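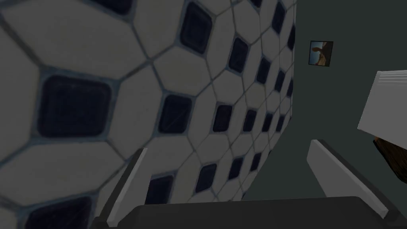

Page 7

14 April 2026

What a day! Walked over to Trosley with Morfudd straight after breakfast, because she'd heard the old bath house was open again and she has been on at me since the clocks changed. The floor is glorious. Pale long tiles with little navy squares set between them, and I went on about it so much that Morfudd told me to get down and kiss it (I did not).

Then up the hill to the chapel, where there's a date over the door, 1503, and a yew that leans right across the path. Blackthorn out all along the lane, and a chiffchaff going non-stop! My first this year. We ate cheese and pickle on the wall and shared the last of the ginger cake, a bit squashed but lovely.

Morfudd wants to do Fevside in June and stay over. Yes please. Must look out the good map and get my left boot glued before then. Feet up now, second pot of tea, and the window still open at eight o'clock.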